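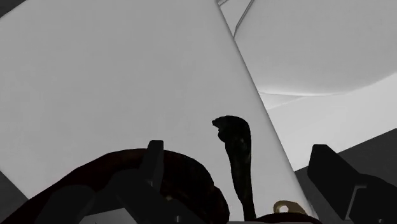 연회색 판, 렌더링 화면

드릴튼(Drilton) 댓글·알림 개편 정기 회의록
5월 모임, 오후 2시 시작

참석: 지바 세쓰코(진행), 사사키 이쓰키(앱 개발), 디자인 담당, 고객 문의 담당, 서버 담당, 브렉소프(Brekthorpe) 쪽 연동 담당(화상)
불참: 번역 담당(사전에 의견을 글로 보내 옴. 5번 안건에서 낭독)
기록: 고객 문의 담당

1. 지난 회의록 확인

지난 회의록은 한 군데만 고치고 확정했다. "긴 댓글 접기는 보류"라고 적혀 있었는데 사사키 님이 보류가 아니라 안드로이드판만 늦추기로 한 것이었다고 지적했고, 다들 기억이 같아서 그대로 고쳤다. iOS판은 이미 들어가 있다.

지난번 할 일 가운데 남은 것은 두 가지. 차단한 사람의 옛 댓글이 검색에 걸리는 문제는 수정본이 올라가 있고 확인만 하면 된다. 도움말의 "알림 끄기" 화면 갈무리를 새것으로 바꾸는 일은 이번 개편이 끝난 뒤로 넘긴다(어차피 화면이 또 바뀐다).

2. 댓글 타래 시험판 결과

이번 회의에서 제일 신나는 안건이었다! 시험판 이용자 200명에게 새 댓글 타래를 열어 준 뒤 첫 보고다.

지바 님이 의견 모음을 화면에 띄우고 하나씩 읽었다. 답글이 어느 댓글에 달린 것인지 드디어 알겠다는 말이 여러 번 나왔고, 뜨개질 모임방에서는 도안 질문에 답이 줄줄이 이어지면서 한 타래가 그대로 강좌처럼 되어 버렸다고 한다. 방장이 그 타래를 맨 위에 고정하고 싶다고 문의를 보내왔는데 고정 기능이 글에만 있고 타래에는 없다. 이건 꼭 해 주고 싶다는 데 다들 한목소리였다.

불편하다는 의견도 있었다.
- 답글이 네 단계쯤 내려가면 글자 폭이 좁아져 한 줄에 몇 글자 안 들어간다.
- 접힌 타래를 펼쳤다가 뒤로 가면 화면이 맨 위로 튄다.
- "답글 더 보기"와 "이전 답글"의 색이 같아서 잘못 누른다.

디자인 담당은 세 단계부터는 들여쓰기를 멈추고 왼쪽에 얇은 세로선만 남기는 안을 보여 주었다. 작은 화면에서도 깔끔했고 반응이 아주 좋았다. 사사키 님은 세로선을 누르면 바로 윗댓글로 올라가게 하는 것도 어렵지 않다고 했다. 그 자리에서 시제품에 붙여 보여 주었는데 손에 착 붙는 느낌이라 박수가 나왔다.

뒤로 가기에서 화면이 튀는 문제는 원인을 이미 찾았다. 목록을 새로 불러오면서 읽던 위치를 버리는 것이어서 위치를 잠깐 저장해 두면 된다. 다음 판에 넣는다.

결정: 세로선 안 채택. 타래 고정 기능은 설계부터 시작. 버튼 색은 디자인 담당이 두 가지로 나누어 다시 올린다.

3. 댓글 글자 수 한도

지금 한도로는 요리법이나 여행 일정 같은 긴 댓글이 두세 개로 쪼개진다. 쪼개진 댓글 사이에 다른 사람의 답글이 끼어들면 읽기가 아주 괴롭다. 한도를 3,000자로 올리자는 제안이 나왔다.

서버 담당은 저장 쪽에는 부담이 없다고 했다. 걱정은 알림 미리보기인데, 지금은 댓글 전문을 알림 서버로 넘긴 다음 기기에서 자르고 있다. 자르는 일을 서버에서 먼저 하도록 바꾸면 오히려 지금보다 가벼워진다고 해서 이참에 같이 하기로 했다.

고객 문의 담당은 긴 댓글로 도배하는 사람이 늘 수도 있다고 했다. 지바 님은 접기가 기본이면 도배 효과도 줄어들 테니 안드로이드판 접기를 먼저 끝내고 한도를 올리자고 정리했다. 순서가 그렇게 되면 사사키 님 일이 앞당겨지는데, 본인이 할 수 있다고 흔쾌히 답했다.

글자 수를 세는 방식으로도 한참 이야기했다. 이모지를 한 글자로 볼지, 줄바꿈을 셀지. 지금은 기기마다 세는 방식이 달라서 같은 댓글이 한쪽에서는 올라가고 한쪽에서는 거절된다. 사람 눈에 한 글자로 보이면 한 글자로 세는 쪽으로 통일한다. 줄바꿈도 한 글자.

결정: 한도 3,000자. 단, 안드로이드판 접기가 나간 다음에 적용.

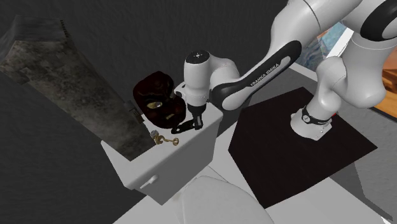
흰색 로봇 팔과 흰색 변기 물탱크, 물탱크 위의 검붉은 가면과 돌 질감 기둥

4. 브렉소프 알림 연동

브렉소프는 여러 앱의 알림을 모아 정해진 시각에 한 번에 보여 주는 서비스다. 드릴튼 알림도 여기에 묶이게 해 달라는 요청이 오래전부터 있었고, 이번에 그쪽 연동 담당이 직접 들어와 설명해 주었다. 바쁜 중에 시간을 내 주어 정말 고마웠다.

연동 방식은 두 가지다. 드릴튼이 알림을 하나씩 보내고 브렉소프가 묶는 방식, 그리고 드릴튼이 미리 묶어서 보내는 방식. 앞쪽은 우리 일이 적은 대신 같은 타래의 답글 알림이 따로따로 쌓인다. 뒤쪽은 타래별로 예쁘게 모이지만 묶는 기준을 우리가 정해야 한다.

사사키 님은 뒤쪽에 마음이 간다고 했다. 타래 단위로 묶는 코드는 댓글 개편 때문에 이미 반쯤 있고, 앱 안의 알림함에도 그대로 쓸 수 있다. 서버 담당도 찬성. 디자인 담당은 묶음 제목을 어떻게 붙일지 물었고, 여러 안이 오갔다.
- "지바 님 외 여러 명이 답글을 남겼습니다"
- "뜨개질 모임방의 새 답글"
- 댓글의 첫 문장을 그대로 제목으로 쓰기

첫 문장을 쓰는 안은 잠금 화면에 내용이 드러난다는 점에서 뺐다. 비공개 방에서는 방 이름도 숨겨야 한다는 의견이 있어, 비공개 방은 "새 답글이 있습니다"로만 표시한다.

질문과 답변이 길었던 부분은 조용한 시간 설정이다. 드릴튼에도 조용한 시간이 있고 브렉소프에도 있다. 둘 다 켜 둔 사람은 아침에 알림이 두 번 밀려올 수 있다. 연동 담당은 연동을 켠 이용자에게는 브렉소프 설정을 따르게 하고 드릴튼 쪽 메뉴에는 안내문을 띄우자고 제안했고, 그대로 받았다. 직접 부른 알림(이름을 적어 부른 경우)만 바로 받을지는 이용자가 고르게 한다. 처음 값은 꺼짐.

연동을 끊었을 때 아직 보내지 않은 묶음은 어떻게 되는지도 나왔다. 브렉소프 쪽에서 지우고, 드릴튼 앱 알림함에는 그대로 남는다. 이 내용은 도움말에 꼭 적을 것.

결정: 드릴튼이 타래별로 묶어 보내는 방식으로 진행. 시험판 이용자에게 먼저 연다.

5. 신고 처리와 운영 안내문

고객 문의 담당 보고. 지난 회의 이후 들어온 신고 895건 가운데 874건을 처리했다. 나머지는 대부분 같은 사진을 두고 벌어진 저작권 다툼이라 양쪽 답을 기다리는 중이다. 방장에게 1차 처리를 맡길 수 있게 한 뒤로 속도가 확 달라졌다고 한다. 방장들에게 감사 글을 올리자는 제안이 나와 지바 님이 쓰기로 했다.

신고 사유 목록은 손볼 데가 있다. "기타"로 들어온 신고를 읽어 보면 광고 댓글이 많은데, 목록에서 광고 항목이 맨 아래 숨어 있어서 못 찾는 듯하다. 위로 올린다. "사칭" 항목은 설명이 없어서 그냥 이름이 같은 사람까지 신고되고 있다. 짧은 설명을 한 줄 붙인다.

번역 담당이 보내온 의견도 읽었다. 요지는 다음과 같다. 신고 결과 안내문이 너무 딱딱하고, 영어판을 옮기면서 주어가 빠져 신고한 사람이 제재를 받은 것처럼 읽힌다는 것이다. 고쳐 보낸 문장이 훨씬 따뜻하고 명확해서 전부 그대로 쓰기로 했다. 예를 들면 "조치가 완료되었습니다"가 "신고해 주신 댓글을 확인하고 숨겼습니다"로 바뀐다. 읽자마자 다들 왜 진작 이렇게 안 썼나 싶어 했다!

이의 제기 버튼이 안내문에서 너무 멀다는 말도 있었다. 지금은 설정까지 들어가야 한다. 안내문 바로 아래로 옮기는 데 모두 찬성.

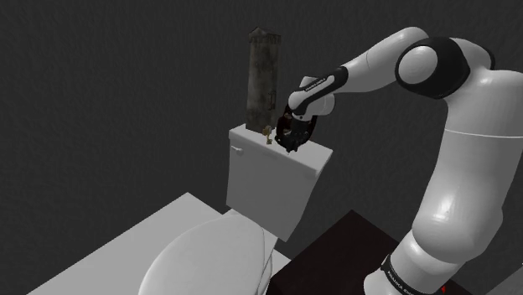
그리고 이의 제기를 낸 뒤 진행 상황을 볼 수 없다는 문의가 꾸준히 들어온다. "접수", "확인 중", "답변 완료" 세 단계만 보여 줘도 재문의가 줄어들 거라는 의견이었다. 서버 담당은 내부 상태 값이 이보다 훨씬 잘게 나뉘어 있으니 어떤 값을 어느 단계로 보여 줄지 표만 만들어 주면 바로 붙이겠다고 했다. 표는 고객 문의 담당이 만든다.

결정: 신고 사유 순서 변경, 사칭 설명 추가, 안내문 교체, 이의 제기 버튼 이동. 진행 단계 표시는 표가 나온 뒤 일정을 잡는다.

6. 에카나야케 서버 이전

사진과 짧은 영상을 담아 두는 저장소를 에카나야케(Ekanayake)로 옮기는 일. 프로필 사진은 이미 다 옮겼고, 다음은 글에 붙은 사진이다. 서버 담당이 오래된 사진부터 옮기겠다고 했다. 옮기는 동안에는 옛 주소와 새 주소를 둘 다 살려 두므로 이용자가 할 일은 없다.

사사키 님이 미리보기 사진을 새로 만들 때 가로세로 비율이 어긋나지 않는지 물었다. 세로로 긴 사진에서 위아래가 잘리는 일이 예전에 있었다. 서버 담당이 시험용 방에 여러 비율의 사진을 올려 두었으니 각자 자기 기기에서 한 번씩 봐 달라고 부탁했다.

작업 시간은 새벽 3시부터로 한다. 영상은 이번에 옮기지 않는다.

7. 워캄리 모임방 행사

워캄리(Werkamley) 모임방 이용자들이 여름에 온라인 사진 산책을 연다. 같은 시간에 각자 동네를 걸으며 한 타래에 사진을 이어 올리는 행사인데, 댓글 타래에 사진이 한꺼번에 몰리는 경우라 우리한테도 더없이 좋은 시험 무대다. 지바 님은 자기도 걷겠다고 했고, 디자인 담당도 손을 들었다.

방장이 요청한 것은 두 가지. 행사 동안 타래를 올린 순서대로 고정해서 보기, 그리고 끝난 뒤 타래 전체를 한 장짜리 모음으로 내려받기. 올린 순서 보기는 정렬 선택이 이미 있으니 방 기본값으로만 정하면 된다. 내려받기는 당장은 어렵다. 사진마다 올린 사람의 동의를 어떻게 받을지부터 정해야 하기 때문이다. 방장에게는 지바 님이 연락해 행사 날짜를 알아보고, 내려받기가 이번에는 안 된다는 것도 미리 전한다.

8. 그 밖의 이야기

- 어두운 화면에서 인용한 댓글의 글자가 배경에 묻힌다는 문의. 디자인 담당이 색을 다시 본다.
- 음성 댓글 요청이 또 들어왔다. 하고 싶은 사람은 많은데 이번 개편 범위에는 넣지 않는다. 받아쓰기를 같이 제공할 수 있을지 사사키 님이 틈날 때 알아본다.
- 이용자 한 분이 화면 낭독기로 새 댓글 타래를 써 보고 아주 자세한 글을 보내 주었다. 단계 번호를 읽어 주는 부분이 특히 좋았다고 하고, 접힌 타래에서는 답글 수를 두 번 읽는다고 한다. 후자는 버그로 등록. 글 전문은 공유 폴더에 있으니 모두 읽어 볼 것.

할 일 정리

지바 세쓰코: 방장 감사 글, 워캄리 방장에게 연락, 타래 고정 기능 초안 검토
사사키 이쓰키: 안드로이드판 접기, 뒤로 가기 위치 저장, 글자 수 세기 통일, 알림 묶음 코드
디자인 담당: 버튼 색, 세로선 최종안, 어두운 화면 인용 색, 타래 고정 초안
서버 담당: 알림 미리보기를 서버에서 자르기, 글 사진 이전
고객 문의 담당: 이의 제기 단계 표, 신고 사유 목록, 안내문 교체, 연동 해제 도움말
브렉소프 연동 담당: 묶음 알림 규격 문서와 시험용 계정 전달

다음 회의는 6월. 시간은 같고, 첫 안건은 타래 고정 초안.
오후 4시 10분 마침.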